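Blog > Painting > Fruit, still

Reading time: 7 min
Last updated: 2019-03-12

Learning to paint grapes, second attempt

I have been taking the evening still life class in Skandton since last June. The class is upstairs from Fabbri, the paint shop, and you go in by the side door on the alley because the shop is closed by then. I wrote a little about it when I started and then stopped writing about it, mostly because the first few months were boxes and eggs. Now we are on grapes, and I have enough notes that I want them in one place.

I painted grapes once before on my own, from a library book, and they came out as a heap of marbles. Each one had the same outline, the same shadow on the left and the same white dot on the right. I kept the panel. It is behind the door in the laundry room and I looked at it again before writing this. The color is fine. Everything else is wrong in ways I can now put a name to.

Hanneke Mertens teaches the class. She starts everybody on the bunch as one shape. You squint, or take your glasses off if you wear them, and paint the whole thing as a single lump with a light side and a dark side. No grapes yet. She had us do this for two full evenings, and on the second one she went along the tables and wiped out any grape that had been put in early. She wiped out two of mine. The lump has to look solid enough to sit on the table before it gets any detail, and mine looked like a mitten for most of the first evening.

I mixed the lump color from burnt umber, alizarin and a little ultramarine. I had been using black before. Black over that much surface goes chalky when you try to work light back into it, and you end up with gray fruit.

On the third evening you pick a few grapes, the ones nearest to you, and turn those into proper spheres. The rest you only suggest. It is hard to leave them alone. I would finish three and then start on a fourth because the gap bothered me, and by the break I had a whole front row of finished grapes all shouting at the same volume.

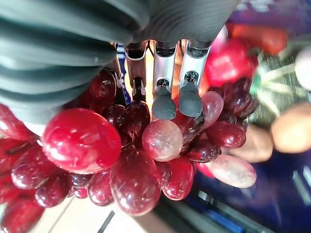
Color inside the bunch is where I have improved most. I used to mix one grape color with a lighter version and a darker version of it, and I would have told you that was careful work. Grapes in one bunch can be quite different colors. The ones under the fingers here go from dark to pale pink, with a dark grape and a pale one close enough together to share an edge, and one of the pink ones is translucent. If I were painting those I would need at least two separate piles on the palette, and I would mix the translucent pink last, when the darks were already down, so I could judge it against them. My habit was to start with the prettiest color and then match everything to it. That gives you a pretty grape and no bunch.

Translucent grapes also have the light in an unexpected place. On an apple the highlight and the light side are together. On a grape that lets light through, the small highlight is on the side facing the window, and then there is a soft glow on the opposite side, low down, where the light comes out again. I didn't believe this until Hanneke put a green one on a saucer by the lamp and made us all look at it. The far side was the brighter side. I had been painting that area as the shadow.

The glow gets a warm color, a bit of yellow ochre and white into whatever you are using, put down with a soft brush and not touched again. The highlight is cool and small. If both are warm the grape looks like a light bulb.

Bloom is the dusty bluish coat on fresh dark grapes. You get it by dragging a nearly dry brush of gray-blue over the dark paint after the dark paint has set. I tried doing it the same evening and it sank straight in. Now I leave the panel a week. Riet Van den Broek, who sits at my table, puts the bloom on with her fingertip, and hers looks better than mine, so I may try that.

About what to paint from. Real grapes last maybe two sessions under the lamp. After that they slump and the stems go brown and the bunch changes shape, and you spend the evening correcting for it. Hanneke thinks this is good for us. Hường Nghiêm brought a bunch of artificial ones to the class in the winter and there was some discussion about whether that was allowed. It is allowed. I painted from them for three weeks and learned plenty about shape and almost nothing about bloom. For someone working alone at home with an hour here and there, I would say use artificial ones for the drawing and the lump, and buy a real bunch when you get to the surface. 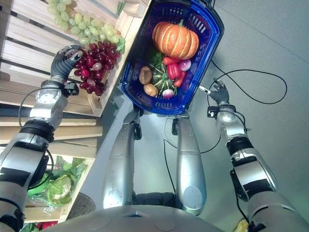

Dark red artificial grapes at the edge of the shelf, with a few pale pink ones mixed in.

Where the bunch goes matters more than I thought. For a long time I laid mine flat in the middle of a plate. A bunch lying flat from above is an oval with bumps. Let it hang over an edge, of a table or a box or a book, and you get a few grapes on top catching the light, then a turn, and then the ones underneath in shade. The composition is half done for you. Hanneke's father, Jozef Mertens, made her a little stand with a step in it for exactly this, and we take turns with it. At home I use a thick dictionary with a cloth over it.

The cloth should be dull. I used a blue check dish towel and painted nothing but check for an evening.

We also had an evening of looking at pictures by other people. Hanneke has a folder of prints, mostly Dutch and Flemish, and she passed around one dated 1629 and another from 1722 and asked us which had more finished grapes in it. I said the later one, because it looked busier. Reshma Khumalo had a ruler out and was checking how much of the bunch was in shadow, and she said the early one was mostly dark paint with a few grapes sitting in it. She was right. When you cover the bright ones with your hand there is hardly anything left, just brown with a few edges. The later one has every grape described, and the leaves, and a fly. I like the fly. I wouldn't want to live with the painting, though.

I went home and tried to copy a corner of the 1629 print on a scrap of panel. It took three evenings and is the best thing I have done so far, which I put down to having no decisions to make.

Materials, since I was asked in the comments last time. The panels are Drallent, the small size, sanded by hand between coats of primer. I go over them with 300 grit at the end and wipe them with a damp rag. I tried skipping the sanding once and the dry brush for the bloom caught on every ridge. My brushes are two flat bristle ones for the lump, a soft round for the grapes, and an old ruined one for bloom. You don't need a special brush for highlights. I use the corner of a palette knife.

I bought a tube of something sold as grape purple, number 229 on the shop's chart, before I knew better. It isn't a bad color but it is one color, and you have to break it with so much else that you might as well have started from red and blue. It has been good for painting eggplants.

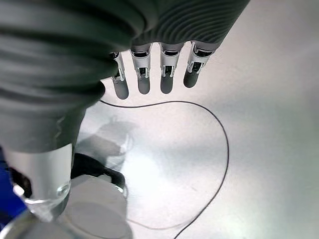
Four fingertips in a row, all rounded and dark gray.

Stems are my problem at the moment. I leave them to the end, when I am tired, and they come out as brown wires laid on top. A stem has thickness, and a light side, and it goes in between the grapes and out again. Hanneke's advice is to put the main stem in at the lump stage, in one dark stroke, and then let the grapes cover most of it. That means planning where it goes before there is anything to hang on it. I did this last week and got the angle wrong, so the bunch now appears to be growing sideways out of the plate. I scraped that section down and will redo it when it is dry.

Leaves I have avoided completely. There is one on the panel I am working on, half behind the plate, and it is there only because the edge needed something green.

The next subject is pears. Riet has a tree and has promised bottled ones if the fresh ones in the shops are no good, and I don't know yet how I feel about painting fruit through glass. I will finish the stem first.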